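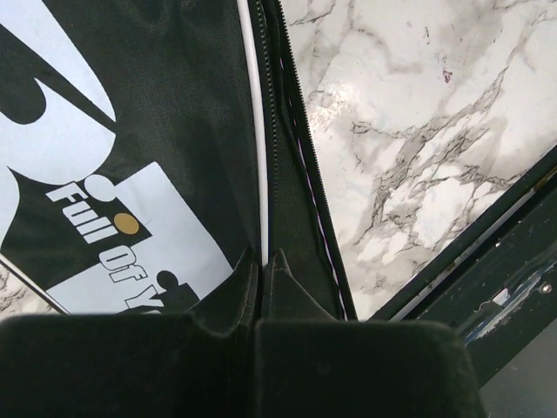

Mitero Racket Bag, Two-Racket Size
Reviewed by Naveen Semwal | Bags and Luggage | January

The Mitero is a soft sports bag for casual players. The review unit was bought at retail and used for 5 weeks, mainly for badminton.

Fabric. Black, with a slight green cast in daylight. The weave is fine and takes soft creases when the bag is laid flat. Folding it for storage leaves shallow wrinkles that relax after a day or so on a hook. The large puzzle graphic, with its white pieces and mustard-gold dot, is a matter of taste. A plain version is sold under the same model name.

Print. I rubbed one corner of the white print with a damp cloth, 140 strokes. No color transferred to the cloth. A Kusalar bag tested the same way last season left a gray smear.

Zipper. It runs smoothly on the straight sections and drags at the corners. Two-handed operation is advised there.
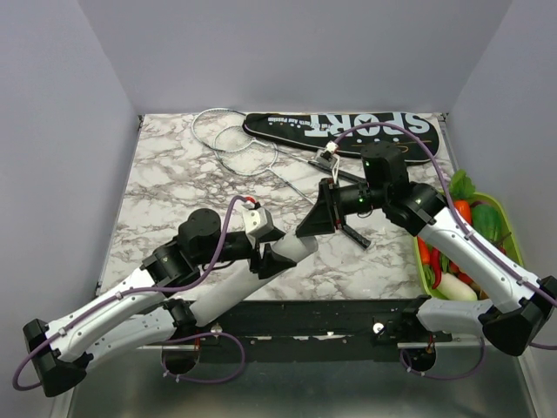
Capacity. I load 2 badminton rackets and a tube of shuttlecocks. The tube should go in last, along the side; placed first, it rolls under the racket heads and the zipper will not close without force. A towel fits on top. Shoes do not, in my size.

Protection. Minimal. The padding is thin and compresses under light pressure. Players with expensive frames should keep the head covers on or consider the stiffer Grolon.

Carrying. The strap adjusts in 3 positions. The shortest is still long for a child. Sofia Rocha, who shared the testing, found the buckle slipped one position when the bag was fully loaded. Mine did not.

Verdict. Adequate for club nights and short trips. Buy it for weight and price, and check the corner stitching before removing the tags.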